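Capítulo 4
Los juegos de gestión en los ordenadores de 8 bits

Al terminar el capítulo: distinguir turno y tiempo real, leer una tabla de recursos, explicar por qué Tunumeo se sigue jugando.

Empezamos por el género menos vistoso. Nada de saltos ni disparos. Números, menús, un mapa pequeño. En Tunumeo el jugador recibe una colonia minera en 1841, 1000 monedas y un almacén vacío. Cada turno, cuatro decisiones: comprar, vender, contratar, esperar. Esperar casi nunca conviene, salvo en invierno.

La versión de Brostum cargaba de cinta y tardaba lo suyo. La de Minhas, en disco, añadió sonido y quitó el mercado de esclusas, cosa que muchos jugadores no perdonaron. Diferencias de código en el apartado siguiente. Ojo con los precios: suben por tramos, no de forma contínua, y el manual no lo dice.

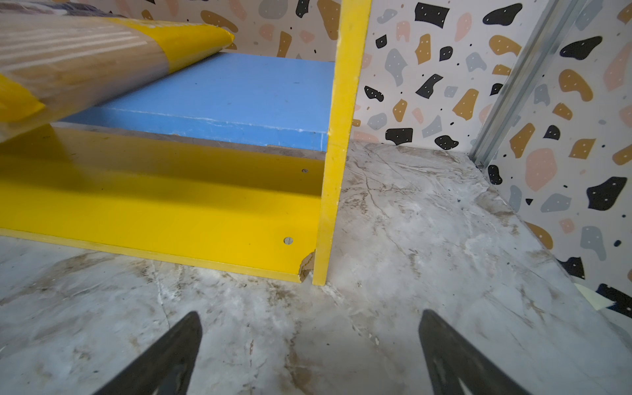
Fig. 4.1. Estantería de madera amarilla con balda azul.

El almacén es la pieza central. Capacidad inicial, 468 unidades. Lo que no cabe se pierde al cerrar el turno, sin aviso. De ahí la partida típica del principiante: compra mucho grano, se queda sin sitio, quiebra antes de la primavera. El guardado solo funciona entre turnos y ocupa un fichero por partida.

Término clave: cuello de botella. Recurso que limita a todos los demas. En Tunumeo, el espacio; en Tuvier, que veremos luego, los carros.

4.1 El turno como unidad de tiempo

Un turno equivale a un mes de juego. Diciembre cierra el ejercicio y cobra los impuestos, antes de las ventas.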